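February, late. Still at my desk.

The handover task failed again in the sim today, and this time it failed in a way I don't like. We ran the batch of 100 overnight on the Nasow build. The left arm goes for the can, the right arm carries the box to the green pad. Most of the runs looked fine in the summary, so I nearly signed it off before lunch. Then I opened the force log for run 93.

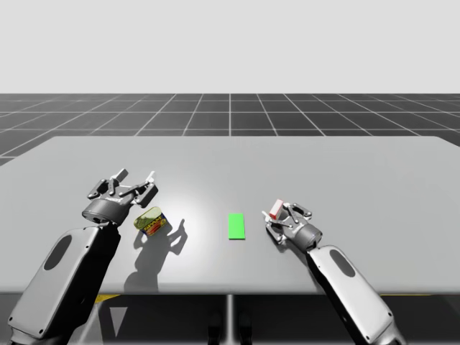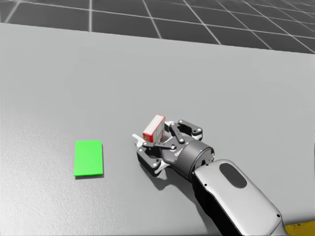 The right arm has the box and the pad is free in both of these. What the log says about run 93 is that the stop command went out at step 771 and the right arm kept going until step 1000, when the episode timed out. The stop was sent. The left arm obeyed it. The right one never logged it at all.

I wrote it up for the group and left out any guess about the cause. Irja Leinonen answered within a few minutes that she had seen the same thing on the Ruppert build and put it down to the two controllers sharing one message queue, so if the right arm is busy closing its grip when the stop arrives, the stop gets dropped. She said she should have filed it then and hadn't. She also asked me not to let anyone load this version on the real arms until it was fixed.

I agreed with her. I moved the build out of the release folder and told Ayman, who wanted it for the morning. He wasn't happy but he didn't argue.

Tried one thing before dinner: gave each arm its own queue and replayed run 93 with the same seed. Both arms stopped. One replay doesn't prove much. I need the whole batch again, with the stop sent at random steps, and more of them while the grip is closing. Started it at 8:40 and the machine is slow tonight.

Also noticed the summary page counts a run as passed if the box ends up on the pad, even when a stop was ignored on the way. That's my code, from last fall. Need to change it tomorrow and rerun the old results, which I'm not looking forward to.

Ate cold rice at the desk. Call Mom back.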